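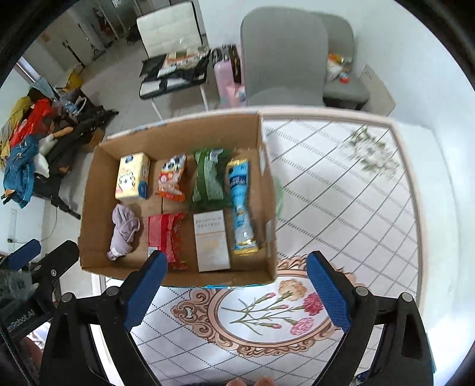 # Gift boxes for students away from home: questions and answers

Updated December 3, 2022

**Who can receive a box?**

Every student who lives in one of the Ellwood residences and is registered with us. Exchange students are also welcome, even if they stay only one semester. Last winter we delivered 1056 boxes.

**Can I choose the person who receives my box?**

If it is your son, daughter or friend, yes. Write the full name and room number on the form. If you do not know anybody in the residences, we match your box with a student who asked for one.

**What can I put inside?**

Snacks in closed packages, tissues, socks, tea bags, a small game, a card. We ask for between five and eight items, so that all the boxes are more or less equal. Please do not send homemade food, medicine, candles or anything from the refrigerator.

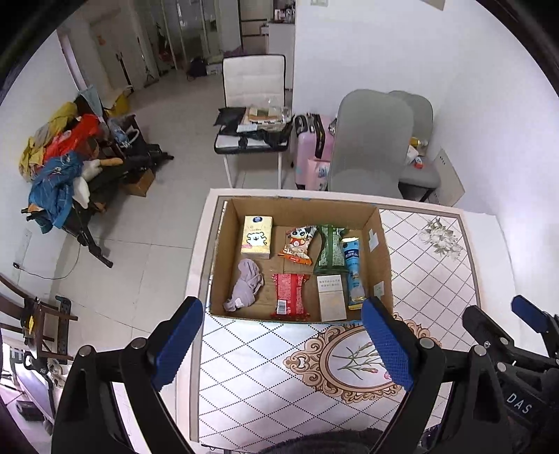

*Snacks and a tissue pack in an open box.*

**Does the food need an English label?**

No. Many students are happy to see a package from their own country. But please write the main ingredients on a sheet of paper in English, especially nuts, milk, egg and shellfish.

**How big may the box be?**

The longest side can be 36 centimeters. The shelves at the Clillora desk, where the students pick up, do not accept bigger ones.

**Should I close the box with tape?**

Please leave it open when you bring it to us. We check the expiration dates, and then we close it ourselves.

**What does it cost?**

If you bring your own box, nothing. If you want us to fill one for you, the price is 19 dollars and you can pay at the Curkeck shop or by bank transfer. We cannot take cash at the Clillora desk.

**Can I include a letter?**

Of course, and it may be in any language. We do not open letters. Put it on top of the other things, with the name on the envelope if you know it.

**My student did not receive the box. What now?**

First ask the student to look in the Fokik app, under "Parcels." The message sometimes arrives one day later than the box. If there is still no message after three working days, write to Hanneke Kramer at the Clillora desk and give the number from your receipt.

**Can I send a second box in spring?**

Yes, the form for spring opens again at the end of January.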